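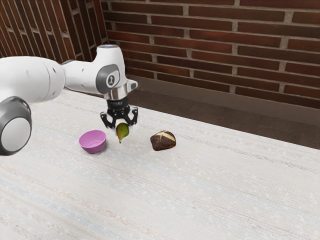

The sim copy of our pick cell, fingers open over the green fruit, bun and bowl either side.

Right, a few of you asked how we keep the sim cell at Brirnent in line with the real one, so a thread from my Saturday morning with a big pot of tea. It's mostly fiddly stuff. Sorry in advance.

Quick background. The real arm sits downstairs and packs bits of lunch. The sim one lives on my machine and gets tried out first on anything new, so I can crash it as much as I like and only my pride gets dented. Same type of arm, same two-finger gripper, same sort of table.

First job every time: the base. If the arm in the sim is stood even slightly wrong compared with the real one, every single pick is wrong by the same amount and you'll spend a day blaming the gripper. Ask me how I know!

So I touch the real arm down on a few marks on the real table, write down the numbers, then send the sim arm to the same marks. When I did it last week it was 2 mm out along the long side of the table. Fixed the base, ran it again, happy.

Next is the gripper, the black bit hanging off the silver flange. The fingers are on linkages, so the tips swing as they close and don't just slide straight in. That means the point you're aiming for creeps up or down depending on how fat the thing you're grabbing is.

Our old setup ignored that. It used one tip height for everything, which was fine for a bun and rubbish for anything small. Lenni Tikkanen rewrote it as a little lookup table, so you tell it the width and it gives you the height. Lovely piece of work, maybe twenty lines, and he was very modest about it.

The fruit. Is it a pear? Is it a fig? The file name is no help whatsoever (it's called green_b) and the office is split. I'm in the pear camp. What matters for the arm is that it's teardrop-shaped, so grab it too near the narrow end and it wants to squirt out of the fingers.

I move the grasp point up towards the fat end and close slowly. Then I check the friction setting, then I check it again, because somebody (me) once left it so high that the fingers could have picked up a wet bar of soap by one corner. Beautiful results that week. All useless.

The bun's easier going. It's a dark pretzel-type one with a cross cut in the top, nice and chunky, and it sits flat. The only trouble is the collision shape. The one that came with it was a plain box, so the fingers would stop on thin air at the corners. Swapped it for a rounded hull and it behaves much better.

Bowl next. Shallow pink thing, and shallow is the problem. If you drop from too high, whatever you've dropped bounces straight back out. I lower until the bottom of the item is just inside the rim and then open. Slower, yes. I've made my peace with it.

A thing I'd been putting off for ages: the white table. Ours has a sort of woven, streaky texture on it and I'd assumed it was only for looks. Then Prasert Mahawong asked what the camera code was making of the streaks and I had no answer, so off I went to look.

It was seeing the odd streak near the front as an edge. Just a few false hits, but enough to send the arm poking at bare table now and again. I've raised the smallest size it'll count as an object. Didn't touch the texture, as the table downstairs isn't perfectly plain either.

After all that I ran the full batch overnight. 87 picks landed in the bowl out of a hundred, and I was properly chuffed with that – the run before was a lot uglier. Most of the misses were the pear. (Pear.)

Before anyone asks about upkeep, yes, a sim cell needs it too! Downstairs, Jairo Castaño changes the finger pads and they come back a hair thicker, and that's my closing width wrong until I copy it over. We keep one shared page, he writes the change in, I tick it when the sim matches. Some 16 entries on it so far.

Oh, and label your arms. Ours has a number 1 on the wrist badge in the sim as well. Saves a lot of "which one are you on about" once there's a second window open.

Still to do: the lighting. Mine's all soft and even, and downstairs there's a window that makes the table glare at four in the afternoon. I'd like to put a nasty low light in and see what falls over. If you've done this with a white tabletop, tell me what settings you started from, I'm all ears.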